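Home | Reviews | Arms | Hands | Contact
Print this page | E-mail this page

Sirkero five-finger hand, second look
17/05/2025

We use the Sirkero hands since November, one pair on two arms. Before, we had the Trovska two-jaw gripper. The Trovska is faster and forgives bad calibration, but with a round bun it needed special pads. The Sirkero closes its fingers over the bun without any change. The thumb is the weak point: after 3000 grasps ours had play, and the spare part took 11 days. The cables are also too stiff.

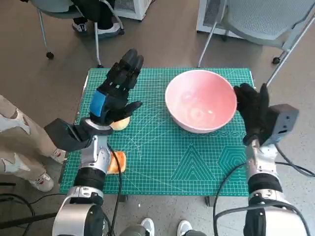
Warraich wrote to us that their thumb became loose much earlier, and that lowering the grip force to level three helped them. We have not tried this yet. Score: 8 of 11.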